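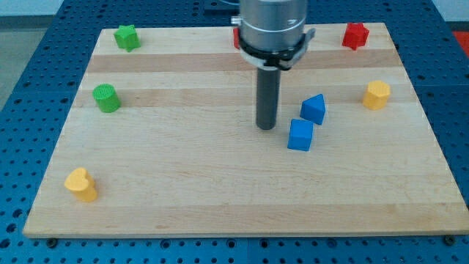

Section 4. Preparing the sorting cell at the start of a shift

These steps are for the operators of the Gurdale packing hall. Before October the pieces were sorted by hand at the long bench. Now the arm does the sorting, and the operator prepares the board, watches the first cycle and handles the pieces which the arm refuses.

1. Read the handover sheet from the shift before. If a fault is still open, do not start. Call the Lindemann service desk, extension 417.

2. Press Hold on the panel and wait until the lamp is amber.

3. Check with your hand that the board does not move on the table. If it moves, tighten the bolts with the key from the drawer.

4. Wipe the board with a dry cloth. Do not use spray - the wood swells and the height setting becomes wrong.

5. Place the test pieces on the board. Leave at least 39 mm between any piece and the edge of the board.

6. Go behind the yellow line, choose Slow and press Start. Stay at the panel for the whole first cycle.

7. If the cycle is finished without alarm, choose Normal and sign the sheet.

Caution: Never reach over the board when the lamp is green, also not for a piece that has fallen over. Press Hold first.

Note: One operator may look after 2 cells, not more. The second colleague from the old bench is now on final inspection, with the same pay grade and the same breaks. Who wants to be trained for changing the program can ask the shift leader for the Tekthorpe course.

Note: The counter asks for service at 3,420 cycles. You can finish the tray you are working on, then press Hold and inform maintenance.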